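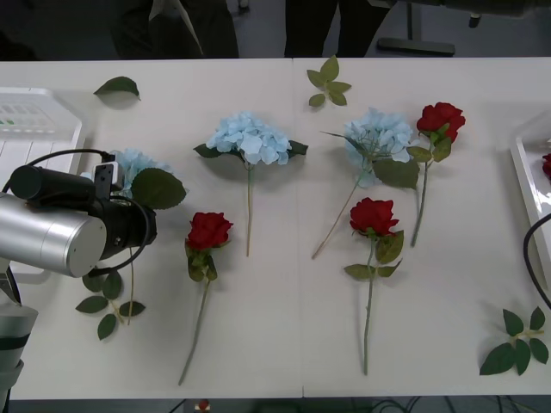

Hydrangeas, roses and loose leaves laid out on a white table.

Grusolik flower arranging kit: review

I have had the Grusolik kit since October and have used it most weeks, so this is a longer view than the one I gave in the newsletter. It is sold for artificial flowers, though the maker says it can be used with dried ones as well. I only work with artificial stems and can't comment on the rest.

The box contains a pair of wire cutters, a roll of green tape, a bundle of stem wire, two foam blocks and a shallow ceramic dish. There is also a booklet, written by Vichien Jitpraphai, with 14 arrangements in it. No flowers are included. The lid of the box doesn't make this as clear as it should, and a friend who ordered one as a present was caught out.

The cutters are the best part. They go through the wire core of a thick rose stem in one squeeze and leave a clean end. My old Skurex pair needed two or three goes and left a burr that scratched the inside of a glass vase. The Grusolik handles are on the short side and the spring is stiff. After an hour of trimming I had a sore spot at the base of my thumb. The catch that holds them shut can be worked with one hand.

The tape is ordinary. It stretches well and sticks to itself, but the green is too yellow for most of the leaves I own, and it shows where the stem comes above the rim. I have gone back to the darker Skisurness tape, and use the kit's roll only below the foam line.

The foam is dense and dry. It holds a heavy flower head upright without glue, which matters with hydrangeas – they tip forward in anything soft. It crumbles if you move a stem more than a couple of times, so decide on the height before you push it in. Each block fills the dish with a small gap at either end. I packed the gap with folded card and it hasn't shifted.

As for the dish, mine arrived with a pinhole in the glaze on the underside. It isn't noticeable in use. The weight is good and it has no wobble.

The booklet is better than I expected. Jitpraphai tells you to set out every stem and leaf on a bare table before cutting anything, and to bend the wires into shape at that stage. I used to skip this. Doing it has saved me from trimming stems too short, and you can't put length back on. His low table arrangement took me 18 minutes the first time. The hanging one took most of a Tuesday evening and I wouldn't try it again – the wire supplied is too thin for it.

Lutz Brandes, who runs the craft stall where I bought mine, sells refill wire in packs of 300 pieces. Get the thicker gauge if he has it.

Good: cutters, foam, booklet.
Less good: tape colour, thin wire, no flowers in the box.

I would buy it again for the cutters and the booklet. If you already own decent cutters, see if you can get the booklet by itself and buy foam separately.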